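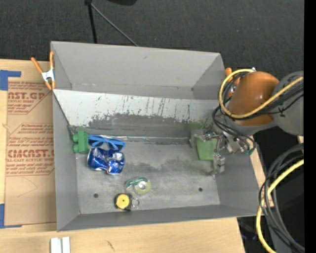

Shoppers should be able to see what a pair of car speakers costs at every store before they drive to one, according to Emlyn Gwynne, and too many price lists are months out of date by the time anyone reads them.

13 Jul 2011

Stesholm has added car audio to its price comparison site. The new section lists 1,337 products from 53 online and local retailers, including Ormont and Lewis. Prices are updated every 60 minutes. Sales tax and shipping are shown separately.

The section was tested from February with more than 618 registered users in Stodley. Their comments led to a filter for speaker size and a note beside any item that is out of stock.

The site is free to use. Retailers who want their prices listed can apply through the Stesholm merchant page.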